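Florkmont Bench Cell

Equipment / Learning and Manipulation / Bench Cell

Overview

The Florkmont Bench Cell is a tabletop workspace for research on learned manipulation. It consists of a walled table area, an overhead-mounted arm with a two-finger gripper, a fixed camera and the Drornau recording software. It was developed for studies in which a policy is trained on demonstrations and then tested many times on the same few household objects.

The cell is supplied to university and company labs as a complete kit. Labs that already own a suitable arm can order the table, walls and software on their own.

What it is used for

Most current users work on objects that behave differently from one another when touched. A rigid dish slides and tips. Folded fabric bunches, drags and changes shape with every contact. A policy trained on one tends to do badly on the other, and the Bench Cell makes it easy to mix both in a single set of trials without changing the hardware.

The clear walls keep objects inside the reach of the arm. When a dish is pushed too far it meets a wall and stays on the table, so the run can go on. The walls also let side cameras see the work. Corner brackets hold the panels upright.

Research method

The cell was built around a method called contact-first sampling, worked out by Elvia Montes and Walid Boutros at the Sternville lab. In the usual approach, an operator records full demonstrations from start to finish, and most of the recorded time is spent moving through free space. Contact-first sampling records short segments that begin just before the gripper reaches an object and end shortly after it lets go. Free-space motion is left to a standard planner.

The published trial used 900 segments, split evenly between rigid dishes and folded cloth. Each segment was capped at 30 seconds. The trained policy was then compared with a second policy trained on full demonstrations with the same total recording time.

Results

On rigid dishes the two policies performed nearly the same. On cloth the contact-first policy completed 40 percent more placements than the full-demonstration policy. The gain came mostly from the first grasp – the contact-first policy closed on a fold more often and pushed the fabric along the table less often.

Mixed layouts, with a dish and a cloth close together, remain difficult. Wanpen Petchrat's follow-up study found that the policy often chose the right object but approached it at an angle that brought a finger over its neighbor. Work on this is continuing, and an updated model is planned for February.

Known limits

Glossy tabletops and clear walls both produce reflections. These can confuse depth sensors, and we recommend color cameras for the fixed view. Fast arm motion will blur at the default shutter setting. Shorten the exposure if the gripper outline matters to your model, and add light to make up for it.

Clean the panels before a long recording session. Smudges show up in the image and stay in the same place from run to run, where a model can learn to rely on them.

What is included

Table with removable clear wall panels and corner brackets
Overhead arm mount
Two-finger gripper, black
Fixed camera with adjustable stand
Drornau recording software, 2 seats
Starter object set

Optional: second camera, Shboul force-sensing fingertips, extra wall panels.

Support and ordering

Setup questions go to Shadi Ghanem. For quotes, lead times and academic pricing, write to Margit Holmgren at the Florkmont sales office. Please state which arm you have, if any, and the size of the table you plan to use.

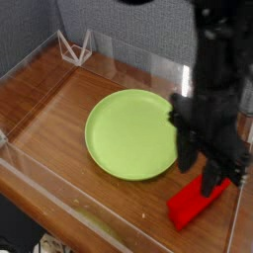

Bench Cell with dish and folded cloth, fixed camera view.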